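Minutes of the project coordination meeting, Gandov pump station renewal

Date: 10/05/2018
Place: meeting room 3, Varnier site office
Minutes taken by: Fotini Psarras

Present: the project management of Rikano, the Varnier instrumentation group, the client's representative for Gandov, and the maintenance planner from the Abu Hammour depot (by telephone, until item 4).

1. Minutes of the previous meeting

The minutes were accepted with one correction. Under item 2 it was written that the flow meters are delivered by Rikano. Correct is that Rikano delivers only the mounting parts, and the flow meters come from Varnier. The list of open points is changed in the same way.

2. State of the pressure transmitters

Varnier reported that 232 transmitters are now calibrated and packed. The certificates are sent together with the devices, and a second copy goes to the client in electronic form. The client's representative asked that the tag numbers on the certificates are written with the same spelling as in the loop diagrams, because in January there was much confusion with the hyphens. Varnier agreed to this and will print again the certificates which are not correct.

For eight transmitters the measuring range is still not confirmed. The process data sheet shows two different values for the suction side. Rikano will ask the process department which value is valid. Until the answer is received, these devices stay in the store.

3. Control valves

The positioners for the control valves were discussed at some length. The client prefers to keep the same type as in the old station, so that the spare parts can be used further. Rikano is of the opinion that the newer type is easier to put into service and offers better diagnosis. No decision could be taken. Rikano will prepare a comparison on one page, with prices and delivery times, and send it to all participants before the next meeting.

The planner from Abu Hammour remarked that his technicians are trained only on the old type. If the newer type is chosen, a training must be included in the order. This was noted.

4. Factory acceptance test of the control cabinets

The test will be carried out at Varnier. The cabinets shall run for 72 hours under load before the client arrives, and the temperature record must be shown at the beginning of the test. The client will send three persons. Their names are to be given to the reception in advance.

The test procedure is available as a draft. Comments are to be sent to Ms Psarras in writing, please with the number of the page and the paragraph.

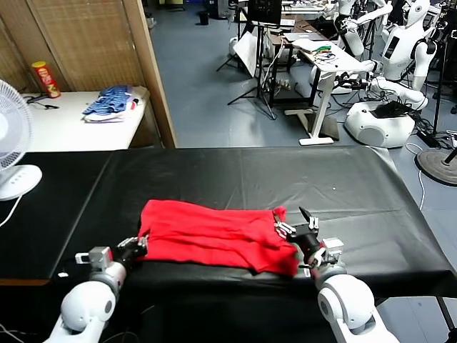 5. Cable routes

The drawing of the cable routes between the pump hall and the control room must be revised. In the present drawing the signal cables and the motor cables share the same tray over a part of the way. Rikano will plan a separate tray and check if the wall opening is large enough.

6. Other matters

The client asked for the documentation in two languages. Varnier answered that this is not part of the contract, but will make an offer for the translation of the operating manuals.

Invoices must from now on carry the order number on the first page, otherwise they are sent back.

7. Next meeting

The next meeting takes place at the Rikano office. Ms Psarras will send the invitation as soon as the date of the acceptance test is fixed.

Distribution: all participants, project file Gandov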